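Subject: Re: [animart] Pusholm layout drawings, lot of 34

Posting to the list and not privately, as at least two other people have asked me the same thing.

> I've been offered a lot of 34 layout drawings from the Pusholm shorts,
> all pencil on punched paper, most with scene numbers. Seller says they
> came out of the Bronberg warehouse when it was cleared and that
> they're "studio original, used in production." He has a letter from
> Dondimov Gallery to go with them. He wants 396 for the lot, which
> seems low to me, but the letter looks good. Would you go for it?

Not on the strength of the letter, no. I've seen four Dondimov letters over the years and every one of them says the same thing in the same order: that the art is "consistent with" the studio's work of the period. Well, so is a tracing. I have yet to see one that says who looked at the drawing, what it was compared to, or where it was before the person selling it had it.

As for Bronberg, if everything that supposedly came out of that warehouse had been in there, they would have needed a second warehouse. Ask him for any piece of paper from the clearance. A receipt, a box label, anything with a lot number on it.

The part that bothers me most is the scene numbers. You say "most" have them. On the Pusholm layouts I own the scene number is lower right, in the same hand as the field guide notes, and the sheet has camera notes even when nothing moves. The scans you sent me have the number top center on five of the sheets and no camera notes at all. Could be a different unit. Could be somebody working from frame grabs with a light box and a pad of punched paper, which you can still buy by the ream.

Also, the background line in the dock drawings is too clean. Layout people were in a hurry. There ought to be construction lines under the pier and some rubbing out where the boat was moved over.
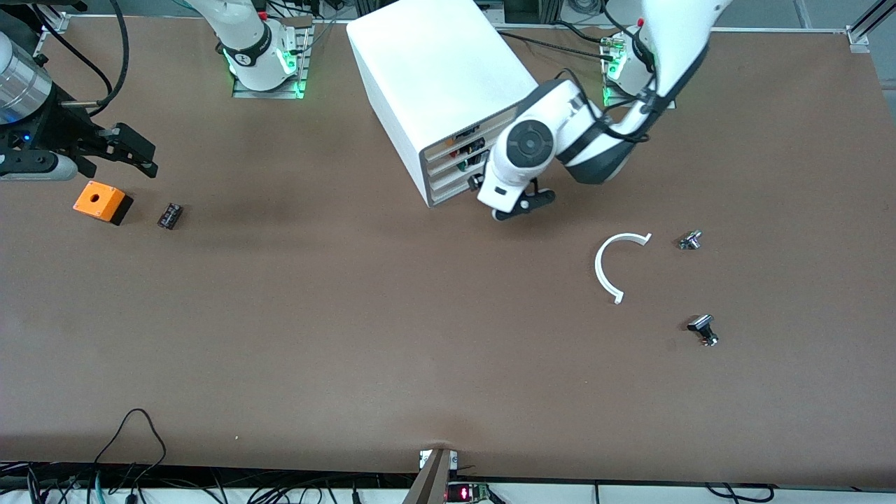 Check the peg holes before you do anything else. Lay a known sheet over one of his and hold both up to a window. The Pusholm paper was punched in house and the left slot sits a hair low on all of mine. If his are dead even, I'd want to hear how that happened.

And about the price, it isn't low if they're copies. I paid Lewis Auctions more than that for a single dock layout back in January, and that one had a torn corner and a coffee ring on it.

If he'll let you take two sheets on approval, fine, I'll compare them to mine and send them back by insured mail at my own cost. If he says the lot can't be split even for a look, you have your answer as far as I'm concerned.

Happy to be proved wrong by anyone here with a Bronberg receipt. I've been asking for one on this list for years.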